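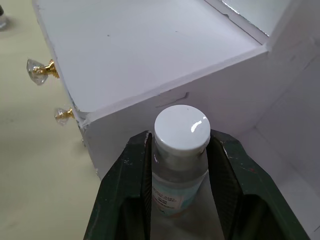
Skivville will open a household storage and sorting program at its Skuldale centre this February, giving residents practical help with the small items that tend to collect in bathrooms, laundries and hall cupboards. The program has been developed with Wetix, a supplier of home organisation materials, and will run for 4 months. Its first stage deals with toiletries and travel-sized containers, among them small clear bottles with white caps and printed labels of the kind that are easily lost at the back of a shelf. Participants will work at plain white storage units with open-topped compartments, where contents can be seen from above and returned to the same place after use.

The program responds to requests received through the centre's front counter over the past year. Residents asked for guidance that could be applied in rental units and older homes, where built-in cupboards are limited and permanent shelving is often not permitted. Skivville has accordingly excluded any method that requires drilling, adhesive fixtures or alterations to existing cabinetry.

Each session will take participants through emptying a single drawer or cupboard, grouping its contents, checking labels and expiry dates, and assigning a compartment to each group. Containers with labels that can no longer be read will be set aside for separate handling. Participants are asked not to combine leftover liquids or to decant products into unmarked bottles, and to keep medicines at home. Unwanted medicines should be returned to a local pharmacy.

"Most households already own enough storage," Skivville said in a statement. "Our sessions begin with what is in the drawer, and any decision about buying a new container is left until the sorting is finished."

A total of 300 places will be available at Skuldale during the first intake. Wetix will supply 500 sets of reusable drawer dividers, with sets remaining after the intake to be distributed through the Montoya branch. Dividers may be trimmed at home with household scissors and are suitable for drawers of standard depth.

There is no charge to attend. Bookings may be made in person at either location or through the Skivville website, and a waiting list will be kept once sessions are full. The Skuldale centre is wheelchair accessible from the rear parking lot. Residents who need an interpreter or other assistance should note this when booking.

Later stages will address cleaning supplies, linens and kitchen drawers. Session times for Montoya will be posted at both locations when they are confirmed.

Media inquiries may be directed to the Skivville communications office.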